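Thread: Wrist-view only training, clutter results

dronum_kv
3/20/24
We trained on 2,722 hand-held gripper demos with no overhead camera. Task is clearing party trash off a table. Success on soft wrappers went up once we kept the messy grasps in.

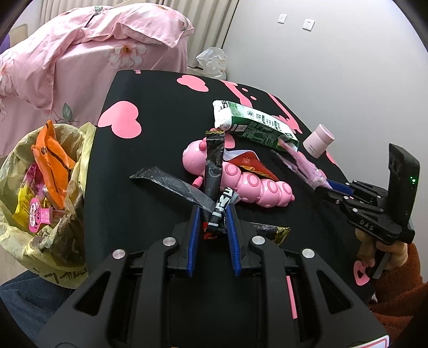 Filtering is where I expect pushback. Chaminda Miah's script dropped 49 demos for occlusion, and I put them back. With a crumpled black wrapper between the pads and a black cloth under everything, the wrist view has little contrast to work with, and I want the policy to see that.

vitano2
Don't agree. Bad views teach bad grasps. Did you run 3 seeds?

dronum_kv
Only 2. Fair point. Cups are a separate class, like the red paper one held on its side over the snack pile.

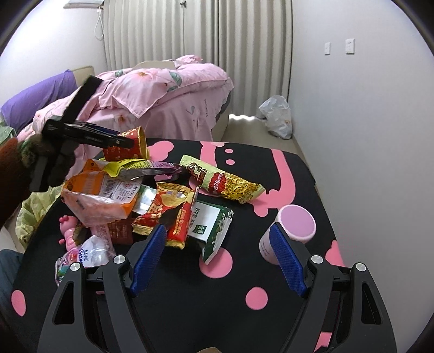
Reply 4: navaratnam_lab
I'd keep the occluded ones too, but weight them lower. Post the third seed when you have it.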